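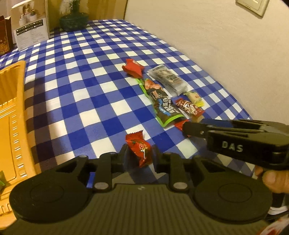 Local News & Public Safety > Thefts and Break-ins

Storage unit break-ins on Ulgate Road

kaltotby_kid
14 May 2025
Anyone else rent at the Ulgate Road storage place? My lock was cut overnight and I lost a generator and two bikes. The office told me 26 units were hit. Police report is filed. The deputy said to send him serial numbers, and I only have one.

nhaguiar
Mine was one of them, row C. They took a tile saw I paid $460 for and left everything else. Did the office give you anything in writing? They wouldn't give me the gate log.
-- Nivaldo Aguiar

porchlight53
They won't give the log to renters. The detective has to ask for it. Same thing happened in January at the Bittencourt lot and it took three weeks.

rowC_renter
I don't think it was 26. I walked the rows this morning and most of the cut locks were on one side. Somebody has the gate code, and it hasn't been changed since I moved in.

kaltotby_kid
26 is what the manager told me. You can't see the inside units from the rows.

rowC_renter
Fair enough, I didn't go inside. Still think it's the code.

mhajji
Check your lease before you call your insurance. Mine caps the facility's coverage at $400 unless you bought the extra plan. My homeowners policy covers stored items but the deductible eats most of it.

porchlight53
Disc locks, people. The cheap padlocks go in seconds.

nhaguiar
I had a disc lock. They cut the hasp.

kaltotby_kid
Deputy called back. He wants photos of the cut locks, so don't throw yours out.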